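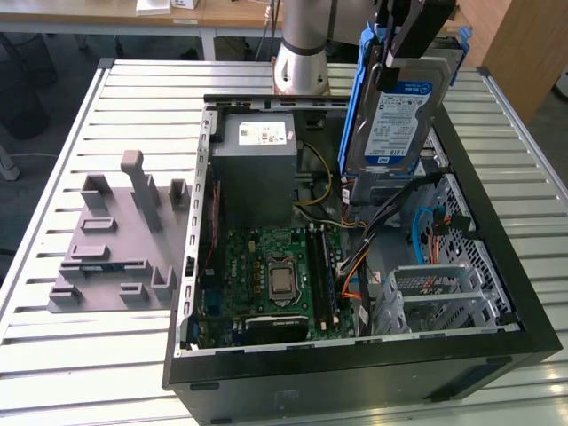
Isn't the caddy just packaging, something you throw away once the drive is in? Hourani asked that in the first session, and I'm so glad it came up in May and not the night before the practical! The caddy stays. It holds the drive by its sides and lets it slide into the bay with no screwdriver at all (my favorite bit of plastic in the whole computer).

Handout 4: Hard drives and their bays
Hardware Basics, Curneveck Evening School

Bring your Zustell workbook, open to page 81. The drawings on pages 81 and 83 go with tonight's bench work.

Before you reach in

Shut down, pull the power cord, then hold the power button for a few seconds. Lay the tower on its side and take the panel off. Touch bare metal on the case before you pick up the drive, and keep a hand on it when you can. Look first and poke later — you learn a lot from a case just by following where the cables go.

Finding the bay

A 3.5-inch drive sits in a metal cage, usually near the front of the case. Line it up with the opening before you push. If it goes in crooked it will bind, so back it out and try again. The bay walls are thin sheet metal and the edges can be sharp. Mind your knuckles!
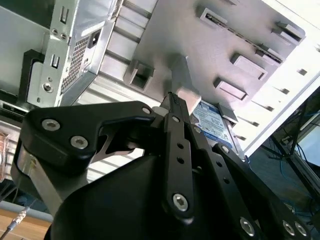
The two cables

Every SATA drive wants two connections: a wide, flat plug for power and a smaller one for data. Both are L-shaped inside, so they only fit one way around. In the case here, the flat blue cable is data, and the yellow, red and black wires belong to power. 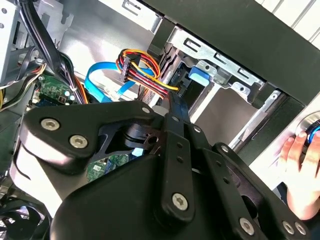 Don't trust color alone, though. Data cables come in red, orange, black and plenty of others, and the shape of the plug is what counts. Hold the plug itself when you pull, never the wires, and if there's a little metal clip, squeeze it first.

Handling the drive

Carry it by the caddy or by the long sides. Keep your fingers off the green board and the gold contacts.

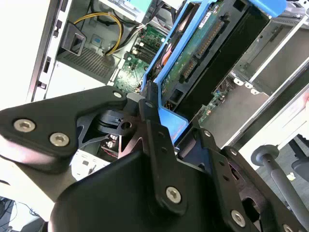
Set it down gently, too, on a mat if there's one free. A drive is a precise little machine with platters inside, and even a short drop onto a bare bench can finish it.

For next time

Read up to page 83 and answer review questions 24 and 25. The Faresow worksheet is worth 70 points, and you can hand it in at the start of class.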